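Notebook, patient transport scheduling, September

Reran the Gristow allocation with the revised postcode file. 317 return journeys requested for the month, 171 of them to the Stundholm outpatient site. The old file put part of Drultholm in the wrong zone, so two drivers were being sent past each other on the ring road. Fixed in the zone table, not in the script.

41 requests still unallocated after the first pass. Most are late afternoon returns, where the clinic finish time is left blank on the form. Default wait set to 90 minutes for these – check against the driver logs before it goes live. 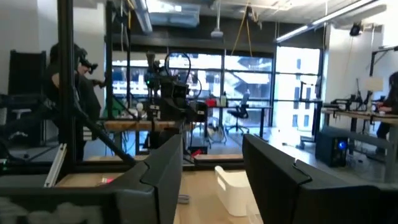 Bench, white container on the table between the fingers.

Second pass allows a shared car where pick-ups are up to 4 miles apart and neither passenger is marked as travelling alone. Unallocated drops to 17. Passengers with low immunity must stay on single journeys; the flag is read from column H, which the charity's office fills in by hand. Blank is now treated as single.

Sakamoto export still writes times without a leading zero, and 9:05 sorts after 14:30. Padded on import for now.

To do:
mileage claims, compare with last quarter
ask Stundholm for the drop-off bay hours
wheelchair vehicle – second pass ignores it, needs its own list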